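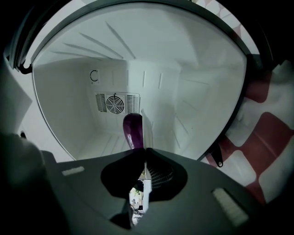
Inside of the fridge, very white.

August 15, 2018

Quick one before bed. Day four without a car, and day one of the Great Eating Down, which means no food shopping till we leave for Kornancombe. Made porridge with the end of the oats. Fine. Bit gluey.

Bus to Clarnwood at 8, the 202, late again and full of people with suitcases. Stood the whole way. Garage says the clutch is worse than they thought, 200 on top of the first price, and the part won't be in till Friday. Said yes. What else do you say. Walked back through the allotments to save the fare and got caught in the rain by the railway bridge, shoes still stuffed with newspaper as I write.

Lunch: beans, last two slices of the seeded loaf. Rang the campsite about the pitch. They've got us down for 13 but we asked for the one by the stream, same as last time. Woman said she'd look into it. Must ring agian tomorrow if no word.

Afternoon mostly lost to the tent. Got it up in the garden, one pole split at the join, taped it. Smells of January in there, god knows why, it hasn't been out since last summer. Left the flaps open to air and then forgot it when the next shower came over. Idiot. Groundsheet now on the bannister, dripping on the stairs.

Tea was rice with a jar of something from the back of the cupboard, plus peas. Better than it sounds. Did a list of what's left to eat: pasta, more pasta, tin of pears, mustard, half a bag of lentils I keep not cooking. Lentils tomorow then. No excuses.

Still to do: cancel milk, find the torch, water next door's tomatoes, library books back, ring garage Friday morning first thing. Ankle sore from the walk. Rain's started up again and I think I left the peg bag on the lawn.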